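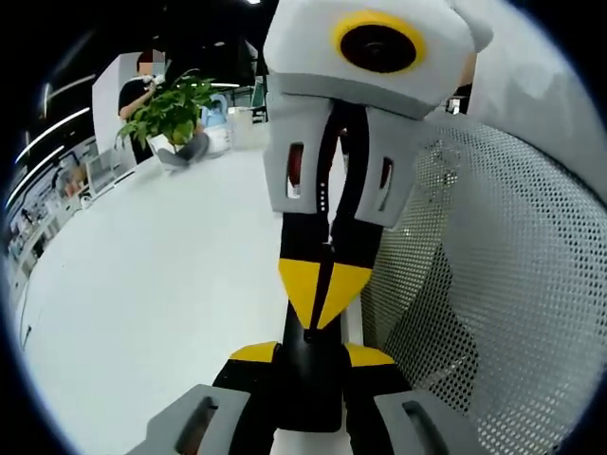
Foam-panel figure with yellow trim, by the desk and mesh chair.

Dusting foam models and mesh chairs

Use a soft, dry paintbrush on pale foam. Work from the head down and get into the slots. Wipe glossy parts with a barely damp cloth. Skip sprays, which can mark foam.

For a mesh chair back, run the vacuum brush over both sides, then wipe the top. Do the white desk last. Allow 34 minutes for the lot.

Comments (2)

Ebony Bright: Makeup brush works for the narrow slots.

nowakowski_5: Does this go for painted foam too?

Contact Wolunico Home Tips | © Wolunico | Back to top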